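Subject: Re: Packing light for the April walk
From: Florian Tanner
Date: 11/29/19

Hello all,

Lovely to see so many replies to this one! I did the Prelville to Gorkska stretch last April and came home with opinions, so here goes.
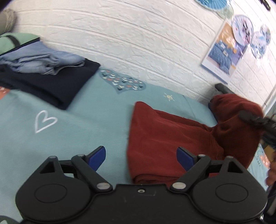

2 min read

First off, the weather. The valley is mild enough but the pass above Gorkska is another country altogether, and I wore every layer I owned at breakfast and had most of them off again by eleven. I'd take two thin wool tops over one thick jumper any day. They dry overnight if you get them out of the wind.

> On the train front, does anyone know if the hostel at
> Serkano still does laundry? And is a 30 litre bag
> silly for nine days? My sister says I'll regret it.

Yes to the laundry, though you have to hand it in before supper and the woman at the desk goes home early.
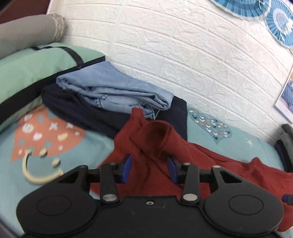

As for the bag, 30 litres is fine if you're staying indoors every night. Mine was nearly 70 the first year (I know, I know) and I carried a hairdryer over two mountain passes without once plugging it in. Your sister may be thinking of camping, and then she has a point.

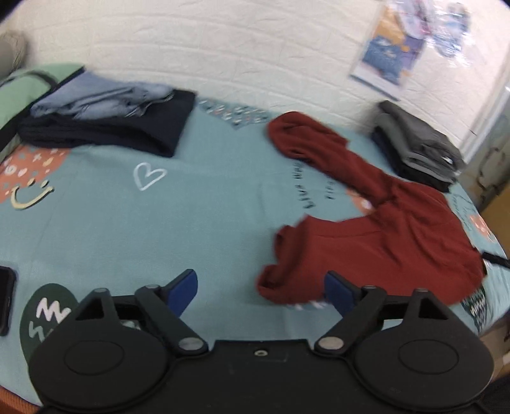 Red shirt, doodle sheet

Socks! Three pairs, not five. Wash one, wear one, keep one dry for the evening. And please don't buy new boots the week before, whatever the shop in Prelville tells you. I limped the whole way down to the river and had to borrow plasters from a very patient Dutch couple.

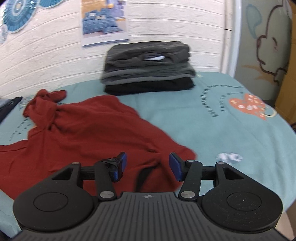
Food is easier than the guidebook makes out. The Benkirane bakery opens at six and does a cheese thing that will keep you going until mid-afternoon, and there's a tap by the church for water. Take cash — the card machine was broken both times I went in.

Does anyone have the new bus times from Serkano? The ones on the old sheet look wrong to me.

Cheers,
Florian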